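Teaching by demonstration (robotics)

Teaching by demonstration is a way of getting a robot to do a job by having a person do it through the robot first. The person either moves the arms by hand or steers them from a distance. The motions are recorded, and a program is then trained to copy them.

Household chores are a favorite subject. Hanging clothes on a rack is common, partly as it looks simple and is hard to fake.

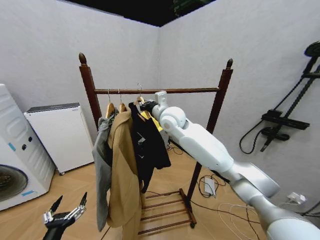 Supporters say that anyone can teach a robot this way without writing code. The claim deserves some care. In the Neleck trials, 2,818 recordings were made and 465 were thrown out, mostly for slips by the operator -- and the operators had all been trained for the work. Nabila Majimbun, who reviewed the trials, argued that the method moves the labor from programmers to operators and saves little of it.

Getting a hook over a rail is a frequent sticking point. Remote operators often judge depth poorly, and a wrist camera helps only in part. 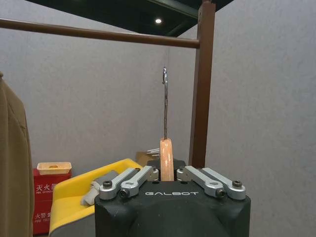

Results also tend to be reported from the room where the teaching was done. Eusebio Agudelo's group repeated one hanging task 50 times after moving the rack to another room, and published the outcome on January 20, 2022. The success rate fell sharply. Later papers seldom cite it.

See also: Remote control; Machine learning; Plovham test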